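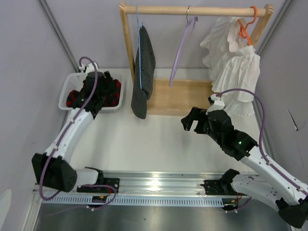

Stuneo compares two grippers on clothes handling and publishes the results

Stuneo, a maker of gripper fingers and wrist mounts for small robot arms, has finished a comparison of two grippers on one household task: taking clothes out of a basket and putting them on a hanger. The full results are open to everyone from January.

The test was made with two white arms on one aluminum rail, each with a camera mount at the wrist. The arms face a small wooden clothes rack with a rod for hangers. In the cell with the arms there is also a white plastic laundry basket, and the garments used in the comparison include a red-and-black plaid one, a dark gray one with small dots and a white one with ruffles.

The two grippers are called Bistmont and Werell. Both have two black fingers and the same mounting pattern, so they can be changed without moving the camera. Bistmont has a stiff finger with a narrow tip. Werell has a softer finger which bends a little when it touches the bottom of the basket. Both were driven by the same controller, the Ulloa, with the same speed limits and the same force limits.

Each gripper made 149 attempts. One attempt had a limit of 60 seconds and was counted as a success only if the garment stayed on the hanger for 10 seconds after the fingers opened. The team used seven garments, and they went into the basket without folding.

"We did not want to test with a towel only, as many people do," said Jirayu Suksawat, who planned the comparison. "A towel is flat and it forgives much. With ruffles the finger can take one layer and lose the others, and from outside the grasp looks good until the arm lifts."

According to the team, Bistmont was better at taking one garment from a full basket, and Werell was better at holding thin fabric during the passing from one arm to the other. Neither gripper was better in all parts of the task. The most frequent failure with both was the same: the hanger turned on the rod while the second arm was bringing the sleeve or shoulder to it. The company has therefore added hanger position to the data which it publishes.

Nipon Sombatkul, who is responsible for the controller software, explained that the wrist cameras were also a part of the work. "When the gripper is deep in the basket, the camera sees mostly cloth," he said. "We tried two mounting angles. The steeper angle gave us a better view of the fingertips, but a worse view of the rack. For now we deliver the mount with the steeper angle, and the other one can be ordered."

The published package contains the attempt records, the drawings of both fingers, the drawing of the camera mount and the settings file for the Ulloa controller. Laboratories and companies who want to repeat the test with their own gripper can ask Stuneo for the list of garments and hangers.

Sample sets with one pair of Bistmont fingers and one pair of Werell fingers can be requested through the contact form on the Stuneo website.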